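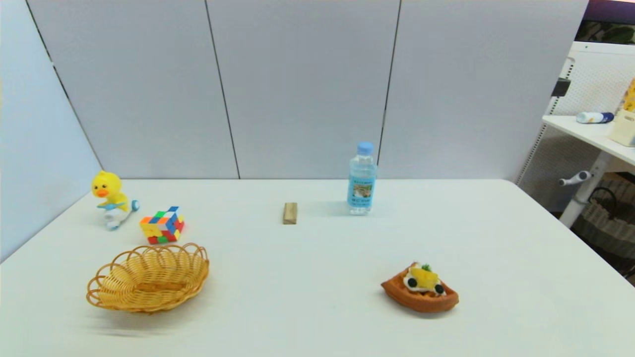 Rildale Family Care Notebook, Second Edition

The Rildale Family Care Notebook is a printed record system for parents and other caregivers who look after a child with ongoing health, developmental or behavioral needs. It keeps medical, school and therapy information in one binder that can be carried to appointments and handed to a substitute caregiver when needed.

43 shares – 6 comments

The second edition replaces the spiral-bound version, which is no longer printed. Pages from the earlier notebook do not fit the new rings. Families who wish to move older records may order the transfer sleeves listed under Accessories.

Contents

The binder holds 452 pages, divided by tabs. The medical section includes medication logs, a seizure and illness record, immunization pages and a list of providers. The education section has meeting notes, a log of phone calls and letters, and pages for comparing one year's plan with the next. A shorter section at the back is reserved for insurance matters, including claim numbers, appeal deadlines and the names of representatives spoken to.

Each notebook comes with two copies of the Emergency Summary, a folded card printed on both sides. One copy is intended for the school office. The other should stay with the child's bag or wheelchair. Replacement cards are sold in packs.

The forms were revised under the direction of Hjalti Østergaard, editor of family materials at Rildale, following comments from parents who had used the first edition for at least one school year. The most frequent request was for more writing space on the medication log – this page now runs across a full spread.

Languages

The notebook is available in English and Spanish. The Emergency Summary is also offered in Arabic, Somali and Vietnamese.

Ordering

Single notebooks are $89, including the binder. Refill sets without the binder may be ordered by section. Schools, clinics and parent centers ordering in quantity should request a written quote before submitting a purchase order. Orders are filled by Salehi, our distribution partner, and the packing slip will carry that name.

The current printing is limited to 900 copies. A further printing is planned for October, and orders received after stock runs out will be held for it unless the customer asks for a refund.

Accessories

Transfer sleeves, clear, for first edition pages
Zorusa zip pouch, three-hole, for appointment cards and receipts
Gitis tab set, blank, for sections of the family's own choosing
Emergency Summary cards, pack of ten

Please note

The notebook is a record-keeping aid and does not take the place of medical or legal advice. Completed pages contain private information and should be stored accordingly. Rildale does not collect or keep copies of any completed form.

Product information last revised August 30, 2018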